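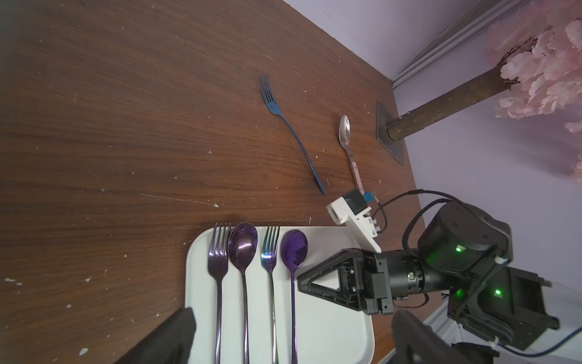

Figure 1. Cutlery task from the wrist camera. Fork and spoon on the table, four pieces on the tray.

Project report: Good practice rules for a shared two-arm bench
Group 2, Staltberg stream. Written up by Rakiya Nwosu

1. What we set out to do

The bench had no written rules when we got it in August. Everyone had habits. One group zeroed the arms before class, another group never did, and the recordings got mixed in one folder. Our project was to write a short code of practice that a new student could follow without asking anybody, then try it on a real task and fix what didn't work.

Task used: cutlery and tray, both arms, teleoperated. Chosen for thin handles and shiny surfaces, and the pieces are easy to knock out of line.

2. What we read first

The Tsao lab handbook, mostly the chapter on operator positions. Good on emergency stops, nearly nothing on props or lighting. Also the Starkix start-up sheet, one page, written for a single arm. We kept its order of checks and doubled them up. We did not try to write a saftey standard, the department already has one and ours sits underneath it.

3. The rules, version 2

3.1 Before power
Hands and sleeves out of the enclosure. Check the base mounting plates are tight on the rail. Cables need slack at every joint through the full range, so move each arm by hand first and watch the loops.

3.2 Surface
Wipe the table between sessions. We were slack on this and it shows, there are white specks all over the wood in our footage. Ganau (the marking script) doesn't care but a person reviewing clips does.

3.3 Props
Decorations stay where the layout sheet puts them. If a tree or plant gets bumped, stop and reset, don't nudge it back with the gripper. Tray goes square to the front rail.

3.4 Two arms
One operator calls the moves out loud. Only one gripper over the tray at a time unless the task sheet says otherwise. We argued over this one – it slows things down, but the close calls we wrote down in version 1 were nearly all over the tray.

3.5 Recording
Max 30 minutes then swap operators. Fixed camera and wrist camera both checked before the first take. Name the file before you start, not after. Failed takes are kept and marked as failed. 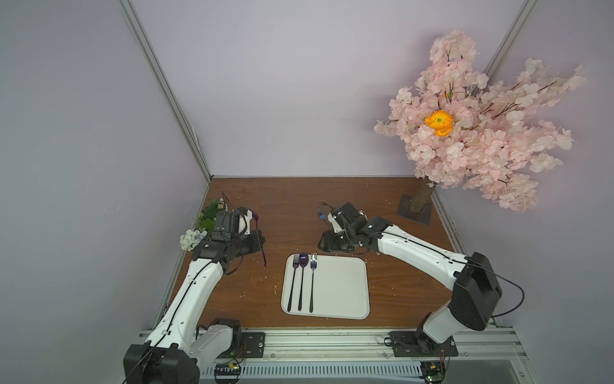 4. Results

879 takes recorded under version 2. Of those 49 were thrown out, mainly for naming mistakes or a camera not checked. We have no proper count for version 1 so can't claim an improvement in numbers, only that the folder is now usable.

Operators followed 3.1 and 3.5 well. 3.2 hardly at all. 3.4 was followed when a second person was standing there and less so late in the afternoon.

5. Problems

Reflections on the spoon bowls. No rule written, we ran out of time. Should be a lighting section.
"Failed" was never defined properly. Dropped and picked up again – is that a fail? Two operators marked it differntly.
The sheet is too long to read at the bench. Needs a half-page version taped up beside it.

6. Next group

Start with the definition of a fail. Then lighting. Leave 3.4 alone for a while and see if it sticks.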